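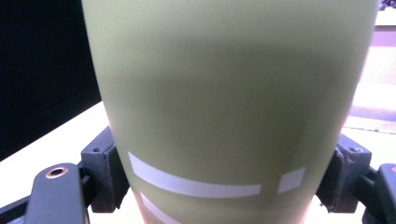

Chala Tumbler, Sage Green

A tapered tumbler with a smooth matte surface and white line markings. From our Kidanmont tableware range.

Price: 1,935 per piece
Set of two: 3,780
In stock, ready to ship

About this tumbler

The Chala is our everyday cup for cold drinks, and in the shop it is the shape that customers ask for most. It is wide in the upper part and becomes narrower toward the bottom, so the hand finds a comfortable place without searching. The color is a pale sage green. In the evening light it looks more gray, and near a window it has a little yellow in it. Please consider this if you want to match it with napkins or a tablecloth, and write to us if you need a second opinion.

The white markings are bars of different lengths which follow the curve of the cup. The long bar and the short bar sit at almost the same height with a small gap of green between them. Ibsa Lencho drew the pattern for us in one afternoon, and we have tried two other versions after that, but we always came back to the first one.

Size and care

Height: 14.5 cm
Capacity: 40 cl when filled to a comfortable level
Washing: by hand, with a soft sponge and normal dish soap
Microwave: no
Freezer: no
Oven: no

Do not use steel wool or scouring powder on the outside. The matte surface can become shiny in places if it is rubbed hard, and we cannot repair this. Coffee and tea marks on the inside come off with baking soda and warm water — leave it for one hour and rinse well.

The tumbler can be stacked, but please put a piece of paper or cloth between two cups if you will store them for a long time.

Other colors

The same form exists in Anel (sand) and Bokier (dark blue). Anel has the white markings also. Bokier is plain. We do not make mixed sets of two at the set price, but you can order single pieces in any combination.

The dark blue is sold out until August. If you leave your e-mail on the Bokier page, you will get one message when it is back and no other mail from us.

Delivery and returns

Orders placed before 2 p.m. leave our store the same working day. Delivery costs 65 for each order, whatever number of cups you take. Each piece is wrapped separately in paper and placed in a carton box.

If a cup arrives with damage, send us a picture of the cup and of the box within 14 days. You do not need to send the broken piece back. For a change of mind, the cup must be unused and the return postage is paid by the customer.

Questions we receive often

Can I use it for hot drinks?
Warm drinks are fine. For boiling water we recommend our mugs, which have a handle.

Is there a lid?
Not at this moment. We are testing one.

Can you put a name on it?
Yes, for orders of 40 pieces or more. Ibsa Kahsay answers these requests and will send you a drawing before you pay anything. Please write the names exactly as they must appear, with capital letters where you want them.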